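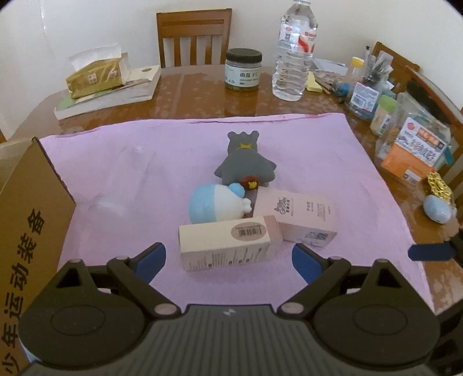
大人为什么舍不得扔玩具
Standcombe 校区社会调查方法课 个人项目报告

一、这个题目怎么来的

先交代一下,我原来报的题目是宿舍垃圾分类。开题那天老师听完,很客气地说这个题目每年都有人做,问我能不能再想想。我回去想了一个星期,什么也没想出来,倒是趁着没心思看书把柜子收拾了一遍,收拾到最底下那个纸箱的时候卡住了。箱子里是我从家里带过来的几样小时候的东西,说有用吧,一样都用不上,说没用吧,我为它们付过行李超重费!我坐在地上翻了一个多小时,最后原样放回去,纸箱又塞回柜子底下。

然后我就想,别人是不是也这样?一个二十来岁、租房子住、每年都要搬一次家的人,行李恨不得压缩到不能再压缩,为什么还会给一个玩具留位置?我去问了同住的几个人,大家的反应特别有意思,先是说"我没有啊",过一会儿又回来跟我说"哦对,有一个,在枕头后面"。这种先否认再想起来的样子后来在访谈里反复出现,我会在第四部分专门讲。

所以这份报告研究的是成年人保留旧玩具这件事,范围限定在 Standcombe 校区的学生和周边镇上的居民。我关心的问题其实挺朴素的:哪些人留着,留的是什么,放在哪里,搬家的时候怎么处理,什么情况下会终于放手。最后这个问题引出了另一条线,就是旧玩具离开主人之后去了哪儿,所以我还跑了镇上和邻镇的旧货店。

二、看了些什么资料

文献这一块我得老实说,开头走了不少弯路。我最早搜的关键词是"怀旧",出来的东西多到看不完,而且一大半在讲广告和品牌,讲怎么让人掏钱买复刻版的老汽水。跟我要的不是一回事。后来换成"依恋物""过渡性客体"这一类词,又一头扎进儿童心理学里,讲的全是婴幼儿怎么靠一条小毯子度过跟母亲分开的时间。这部分很好看,我看得津津有味,可是它们讨论的孩子长到上小学基本就退场了,好像默认人长大以后毯子就自动消失。

真正对上路的是物质文化研究那边的东西,研究人和家里物件的关系。有一个说法对我帮助很大,大意是家里的东西可以按"还在流动"和"已经停下"来看。衣服、锅、手机都在流动,会坏会换会转手;有些东西停下来了,它的用途已经结束,可是还占着一个位置,主人也不打算让它再动。旧玩具差不多是"停下的东西"里最典型的一种。我整个分析的框架都是从这个说法里长出来的,虽然到后面我发现它并不完全好用,第五部分会说为什么。

还有一小部分资料是关于二手流通的,主要讲慈善商店怎么分拣、怎么定价。这类文章写衣服的最多,写书的其次,写玩具的少得可怜,偶尔提到也是一笔带过,说毛绒类难清洗、难出售。我当时在笔记本上画了个大大的问号,心想那收到以后怎么办呢,总不能一直堆着吧。这个问号后来成了我跑店的主要动力。

三、怎么做的

问卷加访谈,再加几次旧货店的走访。听起来很标准,做起来是另一回事。

问卷一共发出去 254 份,收回来有效的是 142 份。没回来的那些,一部分是在图书馆门口发的纸质版,大家很有礼貌地接过去,然后很有礼貌地带走了。我后来改成在食堂坐着等人当场填,效果立刻好起来,代价是有好几份上面沾着番茄酱。下次再做我一定全部用线上版,或者干脆准备一堆夹板。

问卷的设计改了很多版。第一版我开门见山地问"你是否保留童年玩具",试填的同学几乎全选否。我觉得不对劲,追问下去才发现,大家对"保留"两个字的理解太郑重了,觉得要有个展示柜、要认真收藏才叫保留,随手放在床头的不算。"童年"也有问题,有人的玩具是初中得的,他拿不准算不算。第二版我改成"你现在住的地方有没有一件你已经拥有很多年的玩具或玩偶",选有的人马上就多了。措辞这种事课上讲过无数遍,自己撞上一次才真的记住。

第三版又加了关于位置的问题,请大家写出那件东西现在具体放在哪里。这道开放题是我全卷最得意的一道,答案五花八门,而且特别诚实。有人写"衣柜上面靠墙那一侧,站在门口看不见",连别人的视线都考虑进去了,我读到的时候在食堂笑出了声。

访谈的对象是从愿意留联系方式的人里找的,有学生也有镇上的居民。我尽量约在对方的住处,这样可以看到东西本来的位置,不方便的就约在外面,请对方把玩具带来。约在外面的几次,我发现多数人会用一个不透明的袋子装着过来,坐下以后也不会马上拿出来,要先聊一会儿天气和课程。所以后来我的访谈提纲前面专门留了一段闲聊,什么都不问,就聊。

录音都征得了同意,转写是我自己一句一句听着打的,打得手腕疼。按照课程的伦理要求,所有受访者在报告里都不出现姓名,我也不写他们的专业和住址,只在必要的地方说是学生还是居民。

旧货店去了 3 家。镇上的 Rodrigues 旧货铺,同一条街往下走的 Brelier 慈善商店,还有邻镇 Gostcombe 一个周末才开门的旧物集市(严格说它不算店,可是为了省事我在后面都叫店)。每家我都去了不止一次,跟店里的人说明来意,在不碍事的时候站在旁边看他们分拣,也帮着搬了几次箱子。

四、问到了什么

先说数字。142 份有效问卷里,有 63 个人说自己现在的住处有一件拥有多年的玩具或玩偶。不到一半,可是比我预想的多得多。要知道这问的是现在的住处,不包括父母家。如果把父母家里还放着的也算进去,恐怕没几个人能选"没有",可惜我的问卷没有把这一项单独列出来,这是设计上的疏忽,我在最后检讨。

留的是什么呢?毛绒类占了最大头,这个谁都猜得到。往后是塑料小人、积木零件、卡片、弹珠这一类小东西,它们有个共同点就是不占地方,可以混在笔筒里、钥匙碗里,主人自己都快忘了。还有一些我完全没想到的答案,比如一只只剩一半的悠悠球,一个早就不响的音乐盒底座。填悠悠球的那位后来接受了访谈,他说另一半是搬家时丢的,剩下这一半反而更不能扔了,扔了就一点都没有了。

关于放在哪里,我把答案粗略分成看得见和看不见两类。看得见的包括床上、书桌、窗台、书架;看不见的包括箱子、抽屉、柜子深处。我本来的假设很简单,越喜欢就越会放在看得见的地方。访谈做下来,这个假设基本站不住。有位受访的学生把她的玩偶兔子收在一个带拉链的枕套里,再放进行李箱,平时从不打开。我以为她不怎么在意它,结果她说收起来是因为怕晒褪色,又怕来做客的人随手拿起来抛着玩。另一位居民家里的窗台上摆了一整排小动物,我问起来,他挥挥手说都是孩子们留下的,懒得收。放在最显眼的位置,却是他最无所谓的一批东西。

所以位置说明的东西比我想的复杂。看不见的地方有两种,一种是忘记,一种是保护,光看一个箱子盖是分不出来的,得开口问。

接下来是前面提到的那个"先否认再想起来"。我转写完录音以后把开头几分钟单独拿出来比对,发现大部分人的第一句话都在往外推。"也没什么特别的。""就是懒得扔。""我妈非要我带的。"推给妈妈的特别多!聊到后面,同一个人会说出很具体很柔软的细节,比如耳朵里面那块布摸起来跟别处不一样,比如考试前一晚会把它从柜子里拿出来放在桌上。有一位在讲的过程中停了很久,然后说她其实没跟别人说过这些。我当时也不知道该接什么,就给她倒了杯水。

我觉得这里面有一种成年人的体面问题。拥有一件旧玩具这件事本身没什么,可是承认它重要就有点难为情。有意思的是,居民组里年纪比较大的几位反而毫不遮掩,开门第一件事就是把熊抱出来给我看,介绍它的名字、来历、换过几次眼睛。中间那一段,差不多从上大学到刚工作,是最不好意思的。样本太小,我不敢下结论,不过如果有人接着做,年龄这条线我觉得很值得往下追。

搬家是另一个重要的时刻。问卷里我请有搬家经历的人回忆玩具是怎么运的,很多人写的都是随身背包。锅碗瓢盆进箱子,被子进压缩袋,书寄快递,那个不值钱的旧东西跟护照和电脑放在一起,自己背着。有个学生说他不太信得过快递,我问他电脑不也是寄的吗,他说电脑丢了可以赔。

关于洗不洗,意见分成了两派,而且两派都挺激动。主张洗的人说脏了就该洗,网袋一套丢进洗衣机,晾干跟新的一样。不主张洗的人听到"跟新的一样"几个字脸色都变了,他们要的就是不新。有位受访者讲她小时候妈妈趁她上学把她的小狗洗了,用了很香的洗衣液,她回家闻到以后哭了一晚上,说这不是我的狗。现在她二十多岁,那只狗之后只用湿布局部擦过。我自己原来是洗衣机派,听完这个故事有点动摇。

修补也差不多。愿意自己缝的人不少,缝得好看的不多,可是没有人嫌弃自己缝的那一块。有人用了颜色完全不对的线,问她为什么不配个色,她说当时宿舍里只有这个颜色,现在看着挺顺眼,要是拆了重缝倒像动了手术。

五、放手以后

再说旧货店这边。

我本来以为旧货店会很欢迎玩具,毕竟小朋友那么多。去了才知道,硬的玩具确实欢迎,拼图、桌游、小车,只要零件齐全,上架很快就有人拿走。拼图的问题在于要数,店里会请有空的人坐在后面一片一片数,缺一片就得在盒子上写明。毛绒类就麻烦得多。Rodrigues 旧货铺的店主说他们地方小,毛绒类只收看起来干净、标签还在的,其余的当面谢绝。当面谢绝这一步他最怕,有人会把玩偶在柜台上放好,摆正,再讲一段它的故事,讲完他实在说不出不要两个字。他在柜台底下有一个纸箱,里面全是这样收下来的,卖不掉也没扔。

你看,一件已经"停下的东西"被主人放手,本来该重新流动起来了,结果流到柜台底下又停住了。我前面说那个框架不完全好用就是指这个。停下和流动之间来来回回,而且停在谁那里、为谁而停,都会变。店主跟那些玩具一点渊源都没有,他是因为听过一段话,就也下不了手了。

Brelier 慈善商店规模大一些,有固定的分拣流程。捐来的袋子先在后间打开,衣服、书、杂物、玩具分到不同的筐里。毛绒类会检查有没有破口,眼睛和鼻子有没有松动,缝进去的标签还在不在。标签很关键,没有标签就没法确认用料和适用年龄,按他们店里的规矩不能摆到儿童区。问题来了,很多人小时候第一件事就是把标签剪掉,嫌扎;还有人就喜欢捏那个标签,捏着捏着捏没了。最受疼爱的玩具往往最先失去上架资格,分拣的人跟我说这句话的时候手里正拎着一只磨得光溜溜的小象。

那只小象最后进了另外一个筐,是留给宠物收容所做垫料的。我问会不会有人回来找,她说会,而且不算少见,有的当天下午就回来了,站在门口很不好意思地问早上那袋东西拆了没有。店里的做法是,玩具类的袋子尽量隔一天再分拣。没有写在任何地方的规定,大家都这么做。我特别喜欢这个细节,差点想把整份报告的题目改成"隔一天"。

Gostcombe 的旧物集市又是另一种样子。那边是卖家自己摆摊,玩具摊位多半是家长带着孩子一起卖,孩子坐在后面看着自己的东西被人拿起来问价。我在那里待了一个上午,看到好几次交易在最后一刻取消,钱都掏出来了,孩子忽然把东西抱回去,家长只好道歉。买家基本都很理解,有一位还把已经付过钱的小车还了回去,说没关系你再玩一阵。也看到相反的情况,一个小男孩把价格喊得飞快,越卖越高兴,他妈妈倒在旁边把一件东西悄悄挪到了自己包里。

集市上的价格没有规律可言。同样一类东西,有的摊位几乎白送,有的贵得让人摸不着头脑,我试着问过一个标价很高的摊主,她想了想说,标高一点就不会有人买了。那你为什么还拿出来摆呢?她说答应了家里要清东西,总得让人看见她在清。

六、几点讨论

把问卷、访谈、走访放在一起看,我有几个不太成熟的想法。

一个是,留着和扔掉中间有很宽的一段地带,人们在这段地带里发展出了各种各样的办法。放到看不见的地方,托付给父母家,标一个卖不出去的价,捐出去又回来找,都算。问卷上"有"和"没有"两个选项完全装不下这些。我在课上学到的是选项要互斥要穷尽,可这件事里很多人的状态就是不上不下的,下次我会考虑用一组描述让受访者选最接近的。

另一个是住处的问题。学生住得不稳定,一年一搬是常事,按理说应该最容易精简掉这些东西,访谈里的感觉却是越搬越舍不得。有位受访者的说法是,每次搬完第一晚,房间里什么都是陌生的,床是房东的,桌子是房东的,窗帘也是房东的,她把她那只旧企鹅往枕头边一放,才算住进去了。我把这段话抄在了笔记本的第一页。居民组里住了几十年没搬过的人,玩具多半在阁楼,很久没上去看过,问起来需要想一想。流动的人随身带着停下的东西,安定的人把它们放在阁楼上不管,这个对照我觉得还可以挖。

还有一个是关于旧货店工作的人。原来的计划里他们只是信息来源,我去问流程、问数量就完了。跑了几次以后我觉得他们自己就应该是研究对象。他们每天替陌生人做那个主人做不了的决定,而且做得很小心。看着筐里的东西一件一件被拿起来、翻过来、摸一摸缝线,你很难说这只是分拣。这方面的资料少,我也没有时间补做专门的访谈,只能在这里记一笔。

老师在中期反馈里问过我一个问题,这跟普通的怀旧有什么区别。我当时答得很烂。现在的想法是,访谈里的人谈起童年其实谈得不多,他们讲的大多是后来的事,第一次离家,某次生病,某个睡不着的学期。玩具是小时候得来的,可是重要性有很大一部分是长大以后一点点加上去的。一个人如果只在六岁时喜欢它,它多半早就进了捐赠袋;留到现在的,都是后来又被用到过的。这个"用到"包括什么也不做,就在那里放着。

七、不足和检讨

样本的问题最大。问卷主要在食堂和图书馆发,来食堂吃饭的人不能代表所有学生,自己做饭的那一大群我基本没碰到。愿意留联系方式接受访谈的人,本来就更可能是有故事想讲的人,没故事的或者早就扔光了的不会来找我。我后来努力去找扔光了的人,找到的几位都很爽快,几句话就讲完了,转写下来只有一小段,放在分析里显得特别单薄。他们的经验一样重要,是我不会问。

第二是父母家那一项没有单独问,前面说过了。这一项缺失导致很多现象解释不了,比如推给妈妈的那些人,到底是真的妈妈要带的,还是嘴上这么说。

第三是我自己的立场。我是留着的那一派,而且是行李超重还要带的那种,访谈的时候对方一讲到舍不得,我的头就点得像捣蒜,听录音的时候能听见自己在旁边不停地嗯嗯嗯。这肯定会影响对方说什么。有一段录音里,对方本来在讲打算年底处理掉,我嗯了一声,语气大概有点失落,他马上改口说也不一定。这段我没有放进分析。

第四,走访的时间太集中。十二月去的那几次正好赶上大家年底清东西,捐赠量比平时大,店里的人也说平时没这么忙。分拣流程应该差别不大,可是关于谁来捐、捐什么的印象可能是偏的。要做得扎实,春天和夏天都应该再去一趟,尤其是毕业季学生大批搬走那阵子。

第五是篇幅安排。我在资料部分花了太多时间,真正写分析的时候已经快到交稿时间了,第六部分有几段是凌晨写的,读起来可能有点飘,请老师手下留情。

八、后续和致谢

问卷的三个版本、访谈提纲和匿名处理后的编码表都放在课程平台的附件里。原始录音会按伦理表格上写的期限删除。如果有同学想接着做毕业季的部分,可以直接拿我的问卷去改,措辞上的坑我都用批注标出来了,食堂那版记得先把番茄酱的事考虑进去。

谢谢所有填问卷的人,谢谢让我进门坐下来聊的受访者,谢谢 Rodrigues 和 Brelier 让我在后间碍手碍脚地站了那么久,也谢谢 Gostcombe 集市上分了我半块蛋糕的摊主。我那个纸箱现在还在柜子底下,明年搬家的时候照样带走,超重费我已经开始攒了。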